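Ledwood opens towel-folding collection to outside research groups

Recordings of a robot arm handling household cloth to be shared from April

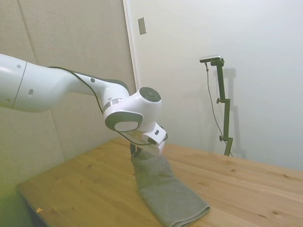 Ledwood is to release its first set of recorded cloth-handling examples in April, the company said today. The set holds 297 recordings of towels being picked up, folded and put down by a robot arm under the control of a trained operator. It is meant for groups building systems that learn a task from examples.

The release is the first part of a larger collection that Ledwood is building with Kuritz, which makes software for storing and checking robot recordings. The two firms plan to reach 1000 recordings by the end of the year.

Each recording covers one attempt at one fold. It contains camera video, the position of every joint in the arm, the opening of the gripper and a short written label giving the task. Attempts that went wrong are kept in the set and marked as such. The operator's notes are included where there are any.

"Towels are harder than boxes," said Beatrice Were, who leads data collection at Ledwood. "A box is the same shape when you put it down as when you picked it up. With a towel, the operator has to decide what to do about a corner that has slipped or a layer that has come up with the one above it. Those decisions are what we want in the recordings."

Sessions are run by six operators, who take turns so that the set does not reflect one person's habits. A session lasts about 25 minutes, followed by a break. Operators are asked to work at a steady pace and to finish a fold even when it is going badly, unless the arm or the table is at risk.

Towels start in different positions, including flat, crumpled and already part folded. They are washed between sessions, and worn ones stay in use. According to Ledwood, early tests with new towels alone gave a system that did poorly on older, softer cloth.

Kuritz checks every recording before it is accepted. Files with missing video or gaps in the joint readings are sent back, and the attempt is not counted towards the total.

"Most of what we reject is down to timing," said Obadia Minja, who manages the checking work at Kuritz. "If the video and the arm readings have drifted apart, a system trained on them learns to close the gripper too late. We would sooner have fewer files that line up."

Research groups at universities and non-profit bodies will be able to use the set free of charge. Companies can apply for a paid licence. Both will receive the same files, together with a guide to the labels and the layout of the workspace.

The second part of the collection will cover pillowcases and tea towels. Ledwood is still deciding whether to add clothing.

Requests for access can be made through the Ledwood website once the set is released. Groups that would like to suggest tasks for the second part should write to the data collection team before the end of April.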